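Fleston Home & Hobby Boards > Small Spaces > Tables and Desks

Topic: Big gray table with the rounded edge, is it a mistake for a craft corner?

plitside_wing
Hello all, long-time reader and only an occasional poster, so be gentle with me. We moved into the Nenach place in March and it has one truly odd feature, a curved brick wall at the back of the downstairs room. Every straight table I've owned leaves a sad wedge of floor behind it where pens go to die. So last month I gave in and bought a secondhand table with a curving edge, dark gray, bigger than I needed, and I've been sorting my bits and pieces on it ever since (beads, buttons, the little tubs they live in, you know how it goes).

I love it, mostly. But my sister came over and said a dark top is the worst thing you can do close work on, and now I can't stop thinking about it. Should I put a light mat down? Paint it? Leave it alone and buy a better lamp? I'd be so grateful for thoughts from anybody who has lived with one.
Wing-sze Chu

beat_p
Welcome back, Wing-sze! I'm going to side with your sister, I'm afraid. I had a charcoal desk for 14 years and I lost every black screw I ever put down on it. A pale mat fixed it in one afternoon. Mine is just a roll of cream felt from Wallner, cut with kitchen scissors, and it also stops small things from rolling off toward the floor, which at my age is worth the money all by itself.

theresia.l
Oh, I disagree with Beat, and I say so fondly because we've had this argument on here before. Dark is lovely for anything bright! I string beads most evenings and red, yellow and white all jump right out at me on a dark top, whereas on my old pine table everything went to porridge. What are you mostly sorting, Wing-sze? If it's colored things I would leave that table exactly as it is and spend the money on tubs.

plitside_wing
A mix, Theresia, but more colored than not.
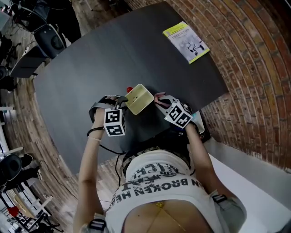
Yellow tub, one little red escapee, and my bricks at the top right

The book is up by the far edge because I have never once in my life managed to keep a table only for one thing. I sit down to sort and there's a paperback, and then a cup of tea, and by the evening there's a sweater as well.

theresia.l
Well, there you go, look at that red! You could find that from the doorway. I rest my case. And the brick is gorgeous, I'd have bought the house for that wall and worried about the plumbing later.

beat_p
I'll grant you the red. Try it with a navy button and then come and talk to me.

That tub is up on a tilt, by the way, and I'd encourage that as a habit. I always tip mine when I'm hunting for something, so that everything slides to one side and I can pick from the low corner. My mother did it with dried beans.

essamf
Joining in because I made a table for a curved wall once, in my uncle's shop, and I have opinions (sorry in advance, this is going to run long). Please don't paint it. Paint on a tabletop you lean your forearms on all day gets sticky in summer and chips in winter, and you'll spend more time touching it up than sorting. If you want it lighter, a mat is the way, and I would make it smaller than you think, just the patch between your hands. You keep the nice dark edge to look at and you have one pale spot for the fiddly stuff. Everybody wins, even Beat.

As for the wall, leave a finger of space between it and the table if you can. Old brick sheds. I used to sweep up a little line of pink dust every Sunday and wonder where it came from.

szabi71
I'll be the grump. All this about mats, and the real trouble is loose beads on a bare table. Get a tray with a lip! I paid 8 dollars for mine and I haven't crawled under a chair since. Color of the table doesn't come into it.
Szabolcs

theresia.l
Szabolcs, a tray is fine until you need your elbows somewhere. I tried one and felt like I was eating dinner on an airplane.

szabi71
You bought the small one, Theresia. I told you then to get the big one.

plitside_wing
You're all wonderful, thank you. I've decided on Essam's small mat, in cream, and I'll leave the rest of the top dark and bead-friendly. No paint! I did pull the table out a little way this morning and there was indeed dust behind it, plus three pens and a birthday card I thought I'd mailed. I may look at trays too, Szabolcs, if you'd tell me where yours came from.

szabi71
The hardware place next to Wallner, bottom shelf, by the seed trays. Take a tape measure with you, the labels are wrong.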